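Bench notebook, savory tarts
28 Oct 2026
Squash and leek tart, wet bottom problem, continued

Picking up from the last entry. The tart as written in the April draft tastes right and slices badly. The filling lets go of water overnight and the crust under it turns to paste in the middle. Jade had it in the cold case for a day and said the edge was good and the center had to be lifted out with a spoon. Goal for this session is to find out if the water is coming from the squash, the leeks or the curd cheese, and to fix it without making the filling stiff.

Set-up. Same 22 cm tin for everything, the dark one with the loose base. Same dough batch, made yesterday by Beat, rested overnight in the small fridge. Plain butter dough, no egg. Lower shelf of the Stotent oven, fan off. The Stotent still runs hot at the back left, so every tart got turned once at the halfway mark.

Squash is the blue-skinned one from Pilkington. Chantal cut all of it in one go and mixed the pieces so one sweet squash didn't end up in one tart. Leeks from the usual box. Curd cheese from Jatora, same lot number on all the tubs.

Tart A, the control. Squash roasted cut side up until a fork went in, mashed while hot, cooled, mixed with softened leeks, curd cheese, eggs, nutmeg, salt. Filling weight 721 g. It came right up to the rim and I had to carry it to the oven very flat. Shell blind baked with beans, beans out, back in until dry to the touch but still pale.

Tart B. Same roasted squash, but the mash was spread in a cloth-lined colander with a plate on top and left while we did the leeks. A good deal of orange water came out. Leeks cooked longer with the lid off. Curd cheese straight from the tub. Filling weight 636 g, from the same starting amounts as A.

So the difference between the two is all water, squash and leeks together. I should have weighed the leeks on their own before they went in and I didn't, so I can't split it. Do that next time.

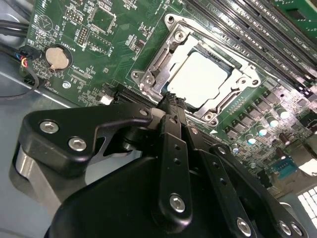 Processor seated in its socket, memory slots at upper right.

Notes on the bake. B set well before A. I was watching for the point where the outer part is firm and the middle still moves when the tin is nudged. A was still loose under the skin when B was ready to come out. I left A in until it matched, and by then the rim had gone darker than I want. If the filling is wet the crust pays for it twice, once underneath and once at the edge.

Cooling: both on the wire rack in the tin until I could hold the tin bare-handed, then out of the ring but left on the base. Sheldon asked why we don't cut one warm. We did in April and it told us nothing about the next day. No warm cuts this time. They go in the fridge uncovered, then loosely covered once cold.

Side question from Zübeyde: would steaming the squash be quicker, and does it matter if we are going to drain it anyway? I had a bowl left over, so we steamed it and drained it. Pale, watery taste, and the mash slid around in the bowl. Roasting puts some brown flavor in that we don't get back. Dropping steam. She agrees after tasting them next to each other. The steamed mash went into soup with the leek tops and was fine as soup.

Dough notes, since I keep forgetting to write them down:

The butter went in colder than usual and there are visible pieces in the rolled sheet. That's fine at the rim, where it flakes. It is less fine on the base, where a piece melts out and leaves a thin spot. Next batch, rub the base portion in a little further, or roll the trimmings for the base. Beat doesn't like the second idea, says the trimmings will shrink. He's probably right, they do on the small tarts.

Docking: I pricked the base of A and B both. Chantal's view is that pricking a base that will hold a wet filling is asking for leaks. I patched the holes with a smear of raw dough before filling. On B there was one spot where the patch lifted. Mark it and see if the wet patch tomorrow is in the same place.

Egg white on the base. Brushed on when the beans come out, then back in the oven until it looks shiny. Did this on both. I would like to run one with none, as I suspect we've been doing it out of habit.
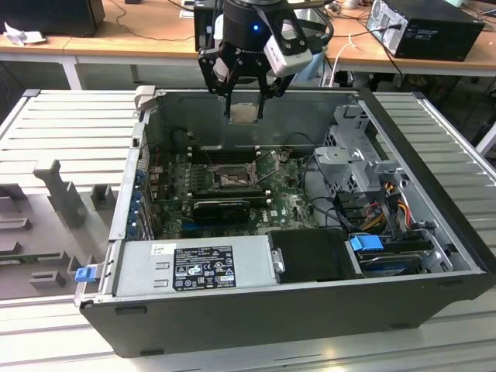 The next two tarts were meant to look at the cheese. C used the drained squash and long-cooked leeks as in B, with the curd cheese hung in cloth beforehand. D used B's filling with no hanging, and a spoonful of fine semolina scattered over the base before the filling went in.

Hanging the cheese gave very little whey. It looked like a lot in the saucer and then was hardly anything in the measuring cup. The filling for C was stiffer to stir and I had to work it to get the lumps out, and I think some air went in while I did that. It puffed in the oven and then sank with a crack across the middle. The taste is good, a bit sharper. Texture is closer to a baked cheesecake than I want for something people will eat with salad.

D behaved the same as B in the oven. No sign of the semolina from the top. Sheldon worried about grit. We'll know when it's cut.

Seasoning. Everyone found A the best salted, which is odd as the salt was the same in all of them. Best guess is that the drained squash is sweeter per bite and wants more salt to stand up to it. Also some of the salt in the leeks went off with their liquid in B, C and D, because I salted them at the start to draw the water. Next run: salt the leeks at the start as now, then taste the whole filling before the eggs go in. Write the final amount on the card this time.

Nutmeg is fine. Jade wants sage. I tried a few chopped leaves in a spoonful of the leftover filling, and raw it tastes like soap. Fried in butter and laid on top it would be good and looks like something. Put that down as a finish and keep it out of the filling.

Cutting the first two. B had been cold for long enough by the end of the day so I cut a thin wedge from it and one from A to match, knowing it isn't the full overnight test. A: damp line along the bottom already, crust bends when lifted. B: crust holds straight out from the knife, bottom is dry apart from the place where the patch lifted, and that place is damp. Chantal gets that one. No more docking, or dock and patch properly. 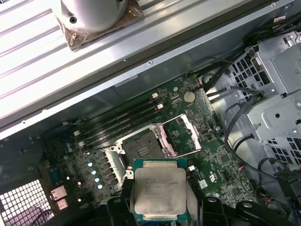 Getting A off its metal base was a job. The crust had stuck in the middle where the filling came through, and when I slid the palette knife under, it left a layer behind that had cooked on. I soaked the base and scraped it and it is still marked. The layer was thin and uneven and dragged out to the sides, a lot like the darker residue smeared over the square copper-brown plate in the photo, only paler and with crumbs in it. B's base wiped off with a dry cloth. I think the state of the tin base is a quicker test for a leak than looking at the crust, so from now on I'll look at the base as soon as the tart comes off it and write down clean, spotted or smeared.

For the record then, A smeared, B spotted. C and D not lifted yet.

Things that went wrong and shouldn't be read into the results:

Oven door opened during the bake of C, for longer than I'd like, when the rack caught. May have something to do with the sinking. I still think it was the air in the mix.

The colander for D's squash was the small one and the mash was piled deeper. It drained more slowly. I gave it extra time by eye.

The Noteck scale switched itself off while the bowl for C was on it. I tared again and added up from the separate weights, which I don't fully trust, so no filling weight for C.

For tomorrow:

Cut A, B, C, D cold, same knife, wiped between. Wedge from the front left of each.
Lift each one from its base and write down clean, spotted or smeared.
Check D for grit. Sheldon and Zübeyde to taste it without being told which one it is.
Leave a wedge of each on a plate at room temperature through lunch, then press the bottom with a finger.
Beat to make another batch of dough, base portion rubbed in further.

If D is dry and not gritty I'd go with drained squash, long-cooked leeks, cheese straight from the tub, semolina on the base, no docking. That is one extra step over the April card (the draining) and it can happen while the leeks cook, so it costs no time. Hanging the cheese is out unless C is much better cold than it looks now.

Open question on tin depth. With the smaller filling weight the tart sits well below the rim and looks mean in the case. Either trim the dough lower or scale up the filling. Chantal would trim. I would scale up, as a deeper filling stays softer in the middle, but then the bake time moves again and we're back to watching the rim. Ask Jade what the shop wants it to look like before spending any squash on it.

Leftover squash is cooked, drained and in the fridge in the lidded tub, labeled. Leeks are used up, need more. Cheese: one unopened tub left, same lot, don't use it for anything else.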